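Dust jacket

A dust jacket (also dust wrapper, book jacket, or just "the wrapper" if you want to sound like a dealer) is the loose paper cover folded round a hardback book. It's held on by nothing more than two flaps tucked inside the boards, which is a daft arrangement when you think how much people will pay for one. I've been buying, selling and mending second-hand hardbacks for years, and I wrote this entry for the Diltska household encyclopedia because the old one was four lines long and two of them were wrong. It was last gone over on May 23, 2026.

Parts of a jacket

The front panel carries the title, the author and usually a picture. The spine panel repeats the title and author so you can find the thing on a shelf, and the back panel gets whatever is left: reviews, a photograph of the author looking thoughtful, a barcode. Then there are the flaps. The front flap has the blurb and, on British books, often the price in the bottom corner. If somebody has snipped that corner off so they could give the book as a present, the jacket is called "price-clipped", and collectors sigh over it. I don't mind it myself. Somebody got a book for their birthday!

Size matters a bit more than you'd expect. Jackets are measured by the height of the book, and if you're buying covers to go over them you want the height of the boards and not the height of the pages, a mistake I made with a whole roll once.

How jackets came about

Early jackets were plain wrapping paper, meant to keep a nice cloth or silk binding clean on its way from the shop, and most people threw them away when they got home. Over time the decoration moved from the binding to the wrapper, and now a lot of modern hardbacks are quite dull underneath (take yours off and look, you may get a surprise in either direction). Because so many early ones went in the bin, a book with its original jacket can be worth many times the same book without.

Clear covers

The clear sleeve you find on library books and on better second-hand stock is a cover for the cover. There are two main sorts. The adjustable kind is a sheet of film with a paper backing, folded to fit the jacket, and the fitted kind is cut to one height and simply slipped on. Then there's the loose plastic bag, which isn't really a jacket cover at all, but plenty of shops use one and it does keep fingers off.

I get mine from Zonis, who sell the adjustable film in rolls and in packs of 100. Manolakis do a stiffer one that I like for big art books, though it's a pig to fold on anything small. Whichever you use, a bit of crinkling is normal with thin film. It catches the light and makes titles annoying to read under a lamp, and I still think it's worth it.
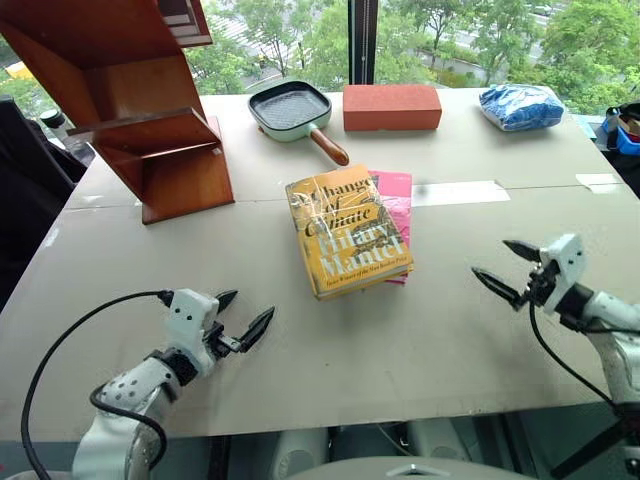
Fitting a cover is a five-minute job once you've got the knack. Clear yourself a bit of space, wash and dry your hands, and take the jacket off the book. Lay it face down on the paper side of the film. Fold the bottom edge up first, crease it with a bone folder or the back of a spoon, then fold the top edge down to meet the jacket and crease that too. Don't pull it tight. A jacket needs a little room to move when the book opens, and one that's been strapped in will start to split at the top of the spine, just where you'd normally hook a finger to get it off the shelf.

Please don't use ordinary sticky tape on the jacket itself. It goes yellow, the glue creeps, and in the end the tape drops off and leaves a brown stripe behind. If you must stick something, stick film to film.

Common troubles

Fading is the big one. Spines suffer most, as they face the room, and the reds and pinks seem to go first in my house. Yellows can hold up well or turn a sort of weak custard, depending on the ink. Ordinary clear film does very little against sunlight, so a shelf away from the window does more good than any cover.

Chips and small tears turn up at the corners and the ends of the spine. I leave the tiny ones alone. Longer tears can be backed with thin Japanese tissue and wheat paste, on the inside only, and left under a weight overnight.

Grubby marks often come off a shiny jacket with a barely damp cloth. Try a bit of the back panel first. Matt jackets are fussier, and I'd stick to a soft dry eraser on those.

Storage

Upright is best for most hardbacks, with enough support that they don't lean. Lying flat is fine too, and kinder to heavy books, as long as the pile stays low and the biggest ones go at the bottom. The Fonville book exchange, where I help on the hardback tables every October, had 1502 jacketed books in last time, and the worst damage I saw was on those that had been jammed into boxes spine upwards with the flaps hanging out. Tuck the flaps in before you pack anything!

A cool, dry room will do. Lofts and garages won't, I'm afraid, however good the boxes are.

See also

Bone folder; Book cloth; Bookplate; Library binding; Price-clipping; Slipcase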